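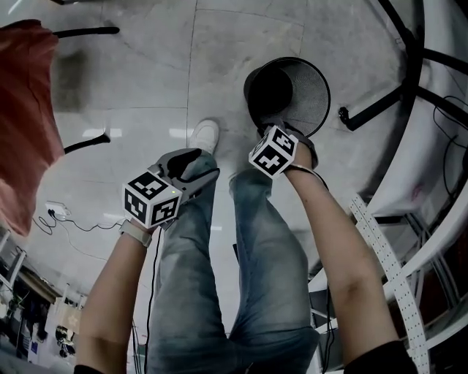 Last modified: 2020-01-12

Figure 1. Two handheld grippers, each with a marker cube, held over the legs of a person in jeans.

4. Register shifts in the translated dialogue

4.1 Material

The corpus for this section is the reported and direct speech in the Fairweather cycle, a set of linked stories set in a river port during one winter. The source text has 197 passages of direct speech. We aligned each passage with its counterpart in the two published English versions, which we call T1 (the Sanesau edition) and T2 (the Irkix edition, translated by A-yeong Jin). Passages in which a character sings or recites were kept in the alignment but left out of the coding. Line breaks inside a speech were ignored, and a speech interrupted by a narrator's tag was treated as a single passage.

The source marks register in two ways. The first is verb endings, which separate intimate, polite and formal address. The second is vocabulary, mainly words of the coast dialect that the narrator never uses. The two often agree. When they do not, the mismatch tends to carry meaning in the plot, as when the ferryman's widow speaks to the harbor clerk with formal endings and dialect nouns in the same sentence.

4.2 Coding

Each English passage was given one of three labels: raised, level or lowered, relative to the source. A passage was labeled raised if at least one dialect item was replaced by a standard word and no informal feature was added elsewhere in the same speech. Contractions were counted as an informal feature. Dropped subjects were counted only when the full form would have been normal in that position. Two readers labeled the passages separately and then settled differences by discussion. Most differences concerned kinship terms, for which English has few options, and these were finally treated as level unless the translator had used a proper name instead.

4.3 Results

T1 raises the register in 72 passages. The shift is concentrated in the speech of the older women, whose dialect words are almost always given as plain standard English. The men on the boats are treated differently. Their speech keeps its short clauses, and T1 adds mild oaths that have no match in the source. The result is a contrast between men and women that the original does not draw.

T2 is more even. Jin keeps a small number of dialect words in romanized form, without italics and without a glossary, and repeats them often enough for a reader to work out the sense. Formal endings are shown by titles and by slower syntax. This works well in long speeches and less well in quick exchanges, where the titles pile up. In the quarrel over the net shed, a title appears in 3 consecutive lines, and the anger of the scene is harder to hear.

4.4 The letter in "Fesent"

"Fesent" needs separate treatment. Its central letter is dictated by a speaker of the dialect and written down by a schoolteacher, so the source mixes two voices in one text. The teacher corrects some words and leaves others, and the reader is meant to notice which. T1 corrects everything. T2 keeps the uncorrected words but moves two of them to the closing lines, where they read as emotion on the part of the sender instead of oversight on the part of the teacher. Neither version keeps the misspelled place name in the second paragraph, although the sender's son mentions the error in the following story and his remark has no referent in English.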